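Ollen Table Clearing Collection
README and data card

Release date: Jul 5, 2023
Maintainer: Ritva Heinonen, Flandside
Contributors: Sylvain Perrin, Eugénie Carré, Thierry Langlois

Summary

The Ollen Table Clearing Collection is a set of annotated photographs of tables after snacks, small meals and informal parties. It records what is left on the cloth: wrappers, packets, crumbs and scraps of food, ribbon, napkins and similar items. The collection was assembled at Flandside to support work on household waste sorting, and in particular the sorting of light packaging at the table, before it reaches the kitchen bin.

This release contains 3686 photographs in 11 folders. It replaces the trial release of March, which should no longer be cited.

Contents

Each folder corresponds to one table setting. A setting is defined by its table covering and by the kind of food that was served. Folder names consist of a two-digit number and a short word for the covering, for example 04_check or 07_pink. The number has no meaning beyond the order in which the settings were prepared.

Every folder holds the photographs, a label file and a plain text note by the person who laid the table. The notes vary in length. Those by Eugénie Carré list the foods in the order served; those by Thierry Langlois are limited to the covering and the lighting. They have been left as written.

Categories

Items are labeled under 5 headings.

Film wrapper. Thin plastic or metallic packaging from a single snack, whether whole, torn or crumpled. This is the largest category.

Paper and card. Napkins, paper cups, cake cases, cardboard sleeves and loose labels.

Food remains. Crumbs, peel, crusts, shells and any part of a food item that is no longer in its packaging.

Decoration. Ribbon, string, bows, candles and paper streamers. Ribbon is labeled as decoration even when it is bundled together with waste.

Keep. Anything that should stay on the table or be washed: plates, cutlery, glasses and the table covering itself. Annotators were asked to use this heading whenever they would not have thrown the item away at home.

Labeling of wrappers

A wrapper is labeled once, as a single item, however badly it is folded. Where a packet has been torn in two, each piece receives its own label. Small torn corners are labeled only if they are larger than a thumbnail.

Printed text on packaging was transcribed only where an annotator could read it with confidence. Text that is upside down was turned and read in the normal way. Text distorted by folds was marked "unclear" unless the word could be read in full. Packaging in the collection carries several writing systems, and no attempt was made to translate it or to identify the maker.

Color is recorded as the main color of the outer surface, followed by a second color where one is present. The navy packet with the torn white and silvery end and the crumpled yellow and brown snack wrapper, both on the pale pink cloth, show how the two fields are used: the first is entered as navy, white and the second as yellow, brown.

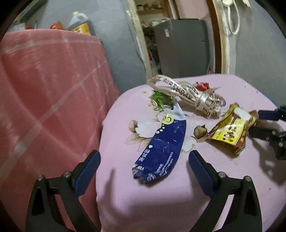 Known limitations

Glossy film reflects light, and a reflection can be mistaken for a white printed area. Gilles Guillot reviewed the color entries for film wrappers and corrected those he judged to be wrong, but errors remain – mostly on dark packaging.

Crumbs are labeled unevenly. In the early folders each visible crumb group has its own label, while in later folders a single label may cover all the crumbs on one side of the table. Users who need consistent food labels should merge them before use.

The settings reflect the habits of a small number of people. Sweet snacks are more common than savory ones, and hot meals are almost absent. The collection should not be used to estimate how much packaging a household produces.

Preparation of the tables

Tables were laid by the contributors with food bought for the purpose. Snacks were eaten normally and the packaging was left where it had been put down. Each sitting was limited to 60 minutes. Cloths were washed between settings, and stains that did not come out are described in the folder note.

Companion material

The Ruvby list gives sorting advice for each category under the local rules in force when the list was drawn up. These rules differ from town to town, and users should check them against their own. The Zamani index links each label to the matching entry in the list.

Corrections

Reports of wrong or missing labels should be sent to Ritva Heinonen with the folder name and the photograph number. Corrections are gathered and applied together at the next release. Folder names will not change.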